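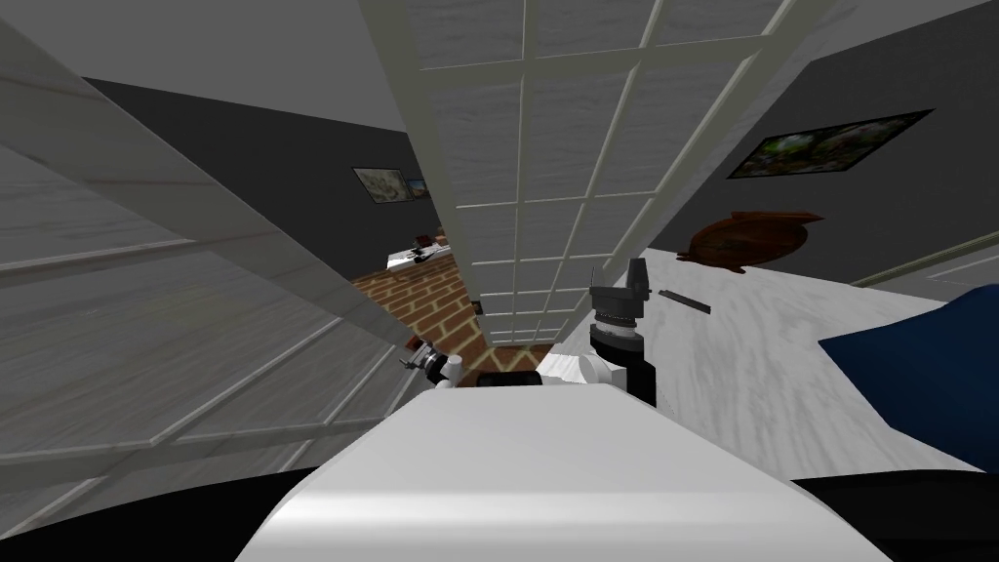
Will the robot take my mum's job? Tamsin asked us that, and she added that her mum is a porter at a big hotel, is very good at it, and would like to know by February.

Fair question, Tamsin. The short reply is "a bit of it, perhaps, the dull bit". The longer reply needs a hotel, so we'll use one called the Urrutia. It has 30 rooms, far too many doors, and a helper robot called Altik.

Before Altik went to work in the real corridors, it had to practise in pretend ones. A simulation is a make-believe place inside a computer, a bit like a game, except that the player is learning to do a job and there are no points. Our pictures come from a simulation. A robot can bump into a computer door all day long and no one has to ring the painter.

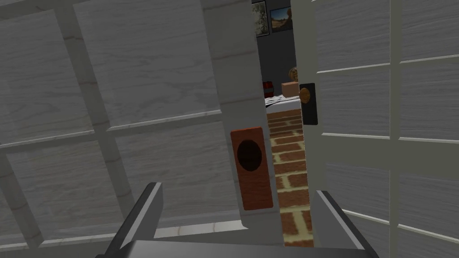
Doors sound easy. You have been opening them for years, mostly without being asked to and sometimes while someone was in the bath. For a robot, a door is a nasty puzzle. Where is the knob? Which way does the door swing? How hard should you pull before the knob comes off in your gripper (that's the robot's word for a hand) and you have to look sorry?

Patricio Montecinos teaches Altik. He used to carry clean sheets up and down the Urrutia himself, so he knows which doors stick. On a good day Altik gets through 282 practice tries. On the first day it got five right. Patricio says he has trained new staff who did worse, but he won't give names.

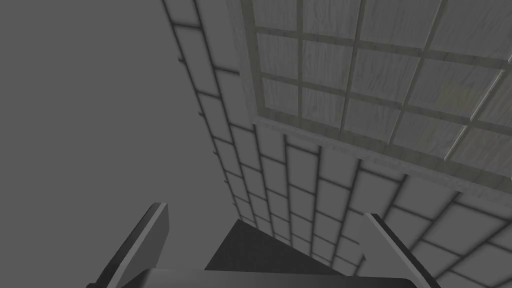 A robot also has to work out where it is. People glance about and know at once. A robot has to compare what its cameras pick up with what it has learnt, and a plain wall doesn't give it much to go on. If it gets muddled, it may stop and wait for help. Grown-ups do this in car parks.

So what has changed for the people? Elba Painemal used to push the heavy linen trolley for most of her shift. Now Altik pushes it, and her back is happier. But she has new jobs too. She checks the robot's route, frees it when it gets stuck, and tells guests that no, it doesn't want a tip.

Not everything is better. Elba misses chatting to the other porters on the way up, as Altik has no views on football. And when the hotel bought the robot, it promised that 14 people would keep their jobs. They have, but they had to ask for that promise and get it in writing. Machines don't decide who works where. People do, usually in a meeting with biscuits.
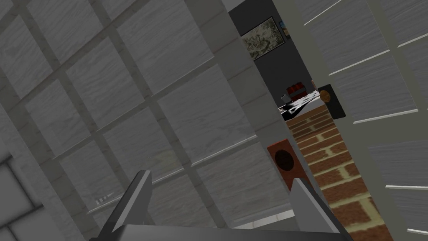

There are plenty of things Altik still can't do. It can't tell that a guest is sad, or find a lost toy rabbit by thinking like a four-year-old. Elba found one last week inside a pillowcase.

So, Tamsin, tell your mum to ask her boss two things: which jobs the robot will do, and who gets to teach it. Porters know a lot about doors.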